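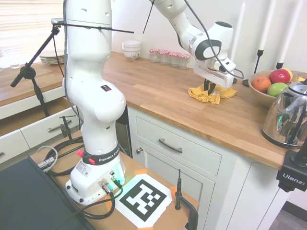

Franka Emika arm with its fingers on a yellow cloth at the Movthorpe kitchen cell.

Vikuton releases Villon 2 planning software for cloth handling

MOVTHORPE, January – Vikuton has released Villon 2, a grasp-planning and control package for single-arm manipulation of towels, cloths and other deformable items. The release replaces the mesh-based cloth model used in Villon 1 with a learned keypoint estimator and a contact-aware trajectory planner.

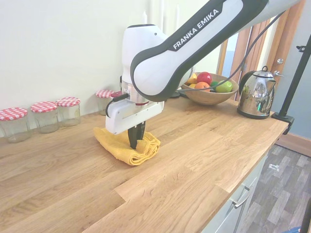 Franka Emika arm pressing its gripper fingers into a folded yellow towel

Villon 2 computes a grasp line across the folded fabric, then lowers the fingers under force control until the countertop reaction is detected. Closing width is set from estimated layer thickness. The estimator was trained on 1,630 labelled grasps, of which 305 were withheld for validation. Replanning runs at 29 Hz on a standard workstation. 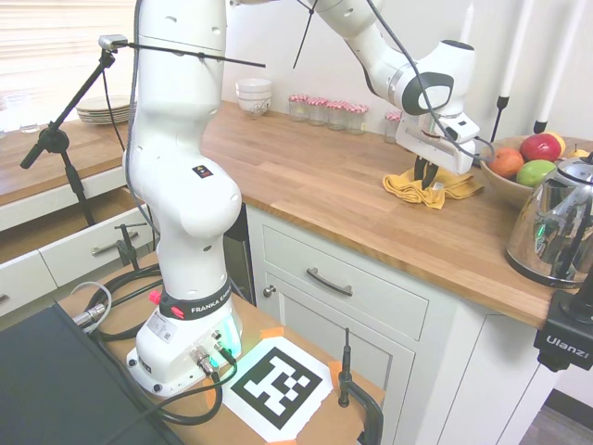

By Kamran Ghorbani, for the Vikuton newsroom

Camera calibration has been moved into a separate tool, Halás. It resolves each camera against a printed fiducial marker fixed in front of the robot base and writes the transforms to a single file. Halás flags any camera whose reprojection error exceeds the configured limit and colours the affected region grey in the workspace view.

Household objects near the grasp target are treated as keep-out volumes. Reflective items such as kettles return unreliable depth, so their volumes are fitted from the silhouette in two or more views.
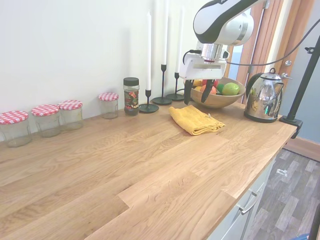

The same volumes are applied on approach and retreat, and the planner rejects any path that brings the open fingers inside the margin. Margins are set per object class and can be edited while the controller is idle.

Villon 2 is available now to licensed users. Halás is included at no charge. Existing Villon 1 configuration files can be imported, although cloth models must be regenerated. Evaluation licences are limited to 500 planning sessions.

Media and licensing enquiries: Vikuton, Movthorpe office.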